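Prirnoddale Evening Workroom – progress report to the Chuensuk Fund
2 Nov 2025 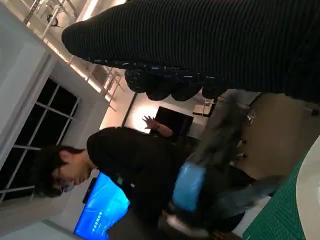 This report covers the period since our last update in June. It deals with the fit-out of the room, the evening sessions and the money spent so far. The grant agreement asks for attendance and spending figures, and both are given below.

The room
The main work on the room is finished. The wall panels have been painted white and the ceiling beams and rails have been left exposed, as agreed in the revised plan. Leaving them open saved the cost of a suspended ceiling and makes it easier to reach the light fittings. The large windows have been kept. Two of the panes had failed seals and were replaced in the first month.

The wall screen is up and wired. It is used at the start of most sessions and switched off after that. We moved it once, from the window side to the far wall, after people at the back complained of glare in the late afternoon. The old fixing holes still need to be filled.

Furniture is mostly in place. We bought light-topped tables with thin legs, which one person can move. The heavier benches listed in the original budget were dropped because the floor near the entrance is not level. Storage is still short, and coats and bags end up on the spare tables.

Evening sessions
Sessions are held after dark for most of the winter half of the year, so lighting has taken more attention than we expected. The first set of lamps was too strong at the screen end and too weak by the windows. Flindlow, the electrical contractor, came back to split the circuit so the two ends can be set separately. There is one fitting left to change.

We had 58 people registered by the end of the period, against a target of 60. Recorded visits came to 1,711. Attendance was lowest during the school vacation and picked up again afterward. Most people come for the computer help and stay to work on their own things – job applications, family records, a newsletter in one case. The group asked for longer opening hours on two evenings, and we have agreed to one of them as a trial.

Spending
The amount spent in this period was $3,467. Most of it went on the electrical work and the replacement panes, with the rest on tables and cable covers. The Grornska building office did the painting at no charge to the project. We have not yet been billed for moving the wall screen, and that cost will appear in the next report.

Problems
Heat loss through the windows is the main one. Blinds would help, but the quote we received was higher than the amount left in that budget line. We would like to move part of the furniture line across to cover it and will send a separate request. The door closer is also noisy and has been reported twice.

Next period
– Change the last light fitting and fill the old holes from the screen
– Get a second quote for blinds
– Add shelving and coat hooks near the entrance
– Run the longer evening and record attendance for it separately

Receipts and the attendance sheets are attached to the online form.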